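June 2018

Spent most of the evening reading about the Pliltberg final. The singing contest wrapped up last night and the winner was announced a little before midnight, which is late for a show that started in January and has felt long since about the fourth week. I voted twice. My pick came in second.

The loser's fans are angry over the phone vote. The margin was 811, and the show's site says calls made after the lines closed were not counted. People on the Kavetti forum have been at it all day. I read six pages of comments and then stopped. One person claimed to have called 2000 times, and I don't believe that.

I liked the runner-up for the slow song in the semifinal. The winner has a bigger voice but picks the same kind of number every week. Wovport, the sponsor, has already put out a single, so it must have been recorded before the final. I suppose they record one with each finalist and throw the others away. I would like to hear the other one.

The fan meetup is next month, and tickets went on sale at noon. My number in the line was 3760. I left the page open while I did the laundry and cleaned the stove, and when I came back it had logged me out. Tried again at four and got a seat in the upper section - not what I wanted, but it has a view of the stage. The receipt came by email. I need to print it.

Ate in front of the TV again and watched the recap. They cut the backstage interviews down to nearly nothing and gave the time to the judges. The older judge is leaving after this season. The papers had said so back in the spring and the show denied it then. 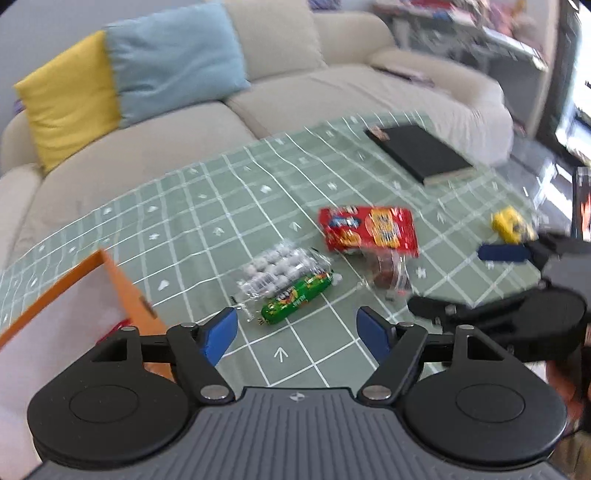 Snacks on the green cloth.

Bed late last night, so I am turning in early. Tomorrow I have to call the dentist and return the library book. The reunion special is on at eight and I will record it in case I am not home.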